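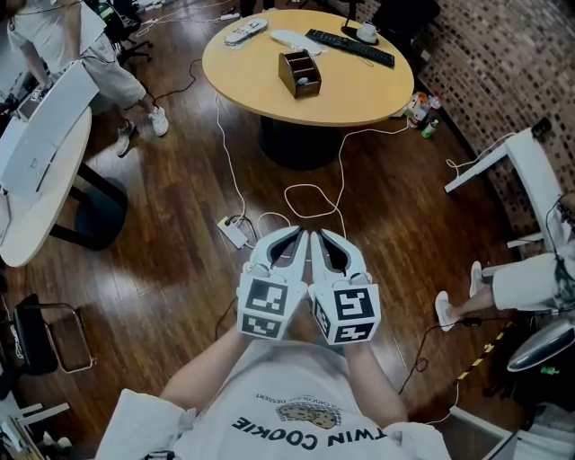 Photo: Bijan Kazemi

I gave up sugar in my coffee in May 2022, mostly to see if I could. I had been taking two spoonfuls a cup since college, and at four cups a day I was getting through a bag faster than the rest of the kitchen put together.

The first week was bad. Coffee without sugar tasted like wet cardboard and I drank less of it, so I also had a headache most afternoons. I tried a darker roast, which made things worse. Then Kourosh Rostami at work told me to go the other way and buy something light. He gets his beans from Birkero, a small shop on the road out toward the lake. They charge 15 dollars a bag, more than I had ever paid, but I bought one and it helped. It has a sour edge that I didn't like at first and now look for.

I also stopped using the machine. We had an old Prolemitz that took 3 minutes to warm up and leaked from the bottom. The new model is 499 dollars and I wasn't going to pay that for something I might quit. I use a plastic cone and paper filters. My wife still wants the machine back, and we may end up with both.

Some notes for anyone trying the same thing. Cutting down slowly did not work for me. I went from two spoons to one and just missed the second one all day. Stopping completely was easier after day 13 or so. Milk is fine – I kept a little in the morning cup and dropped it later without really deciding to. Don't swap in the flavored creamers. They have as much sugar as what you took out, sometimes more.

Cookies are still a problem. I can drink the coffee plain if there is something sweet next to it, and there usually is. Bijan says this is cheating. I don't count it, as the deal was only about the cup.

In June I plan to try the same thing with tea. I only drink it when I have a cold, so it may take a while to report back. The open bag of sugar has gone to my sister, who bakes.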